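4.3 Setting Up a Paired Comparison

Use a paired comparison when each subject in your data has been measured twice, for example before and after a training course. If the two sets of measurements come from different subjects, go to section 4.4 instead.

Before you begin, check that your file has one row per subject. Hanico reads the two measurements from separate columns. A file with both measurements stacked in one column has to be reshaped first (see 2.6, Long and Wide Files).

1. Open your project and choose Data > Load. The practice file for this section is called Rastogi and has 17 rows.

2. In the column list, click the first measurement and press Set as A. Click the second and press Set as B.

3. Under ID Column, pick the column that identifies each subject. If you leave this blank, Hanico uses the row number.

4. Choose Compare > Paired. A new column named Diff appears at the right of the table. It holds B minus A for every row.

Note: To get A minus B, tick Reverse. The sign of the mean difference and both ends of the interval will change. The two-sided p-value will not.

5. Look at the Diff column before going further. In the practice file, two rows show a blank. Those subjects have no second measurement and are left out of the test, so the results are based on 15 pairs.

Caution: Do not type a zero into a blank cell. Hanico treats zero as a real measurement and will include it in the mean.

6. Press Plot Diff. With a small file, use the dot plot. The histogram needs more data before its shape tells you much, and changing the bin width can make the same numbers look skewed or even.

7. Check the plot for values far from the rest. If you find one, go back to your source records and see whether it was entered correctly. Correct it if it was a typing error. If it is a real value, keep it and run the test both with and without it, then report both results.

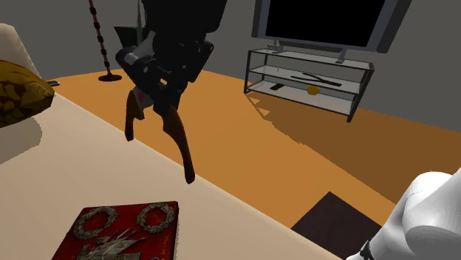
8. Set the confidence level. The default is 95 percent. Type a different number in the Level box if your report calls for it, and press Enter. Clicking outside the box does not save the change in version 2.

9. Press Run. The output panel lists the number of pairs, the mean difference, the standard deviation of the differences, the standard error, the t statistic, the degrees of freedom, the p-value and the confidence interval.

10. Check the degrees of freedom. They should equal the number of complete pairs minus one, or 14 for the practice file. If you see 28, you have run the independent test by mistake. Return to step 4.

Note: A small p-value does not tell you how large the change was. Read the mean difference and its interval for that, in the units of your original measurements.

11. Choose File > Save Output. The settings are saved along with the results, so the same test can be repeated on a corrected file.

If the differences are strongly skewed and you have only a few pairs, consider the signed-rank test in section 4.5. It uses the same A and B columns, so steps 1 to 3 do not need to be repeated.

Section revised in October by Rajkumari Sisodia. Practice file prepared by Umesh Negi.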